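**June, notebook, glue trials cont.**

Third batch of the hide glue vs. Traline comparison. Sevim still thinks the Traline joints are stronger. I'm not convinced. Her samples were clamped overnight and mine got two hours, so what are we comparing?

Pulled 17 lap joints this morning, all maple. Most failed in the wood, which tells us very little about the glue.
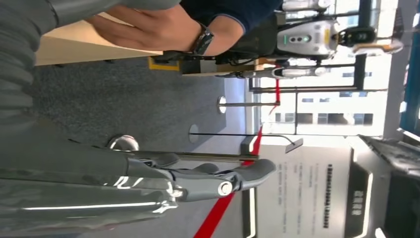
The data sheet claims full strength at 5 hours. Maybe in their shop. Ours was damp all week and I doubt anyone at the factory tested in that. Cengiz says the Duteck gauge reads high past 100 lb – I believe him, but he hasn't checked it against anything either.

Odd one: sample 9 let go along the glue line with hardly any load. Starved joint? Iraís blames my brush. Could be. I'd sooner blame the planing, the faces looked burnished to me. 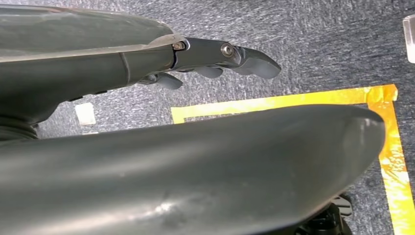 Next round: same clamp time for both glues, fresh-planed faces, and somebody other than Sevim or me picks which joint gets pulled first. Use the offcuts from the Beltrán order if Serpil hasn't burned them.

Not writing any of this up for Anayeli until the gauge is checked.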